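Open Lab Evening at Fokico, Dreltport
2 Mar 2025

I visited the robotics software group of Fokico in Dreltport, which opened its doors for one evening to people from outside. We were 12 guests, mostly programmers. I write down what I remember, mainly the software part, as my notes on the hardware are poor.

The tour began with Tagle, their planning tool. It shows the planned path of the gripper as a thin line, and next to it the time each planning step took. The guide moved a goal pose with the mouse and a new path came after around 50 milliseconds. I liked that failed plans are kept in the list too, with the reason written beside them – collision, joint limit, or timeout.

Then we came to perception. The topic was thin things with large holes, such as clothes hangers. A bounding box says very little about a hanger, so their network marks the outline and proposes pairs of grasp points on the bars. It was trained on 900 labeled grasps, which I found a small number.

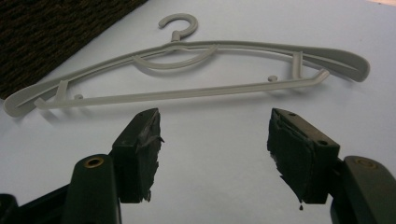 One guest asked whether the depth data is of any use with a thin bar on a flat table, and said that in his own tests the bar and the table simply melted into one surface. The guide agreed. For this case they take the height from the known table plane and use only the color picture for the outline.

The last stop was Hirnus, the logging program. It stores camera pictures and finger width on one clock, and you can step through a grasp with the arrow keys. The 2 streams had drifted apart in the old version, and it was repaired only in September.

I wanted to see the control loop also, but the time was short. Coffee was served in the corridor, and the bus back to the station leaves from the other side of the building.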